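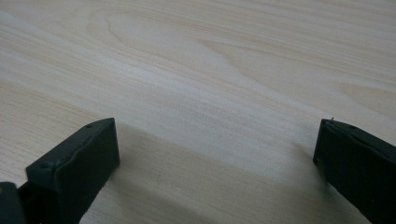 Progress report to the Kavanagh Fund, second period
Reading and writing evenings for newly arrived adults, Rinenlow
Prepared by Soon-im Seok, Aug 3, 2021

In this period the reading evenings moved from the church hall to the former library building in Rinenlow, and most of our time went into making the new place ready for the learners. The agreement with the owner was signed later than we planned, so the first two weeks of lessons were held by telephone. We bought tables with the furniture part of the grant. The tops are pale wood, and we asked the teachers to keep them clear before each lesson, so that the learners have enough space for the large-print sheets. The old hall had only folding chairs with small writing boards, and several learners told us that they could not open a book and a notebook together.

Teaching

Yu-na Sung teaches the beginners and Zeeshan Abbasi teaches the group which already reads short letters. Both groups continued through the whole period. In the beginners' group the work was mainly on forms: the doctor's form, the school form and the form for changing an address. Mr Abbasi's group asked for help with letters from landlords, and he prepared a set of model replies. These were checked by Kumaresan Unnithan, who worked many years in a housing office and who corrected our wording in several places where it was too polite to be clear.

We had one difficulty that we did not expect. The learners with evening shifts at the Bretine bakery could come only every second week, and they lost the thread of the lessons. Ms Sung now records a short summary by voice after each evening and sends it to their phones. It is too early for me to say if this is enough. Two of them asked for a morning lesson instead, and I would like to discuss this with you at our next call.

Books and materials

We ordered 200 copies of the workbook. The printer delivered them with pages 14 and 15 in the wrong order, and he agreed to print them again without cost. The wrong copies were kept for practice, because the single sheets are still useful. The lending shelf is open, but the list of loans is kept on paper and must be copied to the computer.

Money

Spending in the period was 3,207 pounds. The largest parts were the furniture and the teachers' hours. The travel line is underspent due to the telephone lessons. With your permission we would like to move this remaining amount to childcare, which three mothers in the beginners' group have requested.

Next period

In-ho Tak will take over the registration of new learners from me. The small reading test is planned for November, and the results will be included in the final report. We still wait for the second key to the building and for the heating to be inspected before the cold weather.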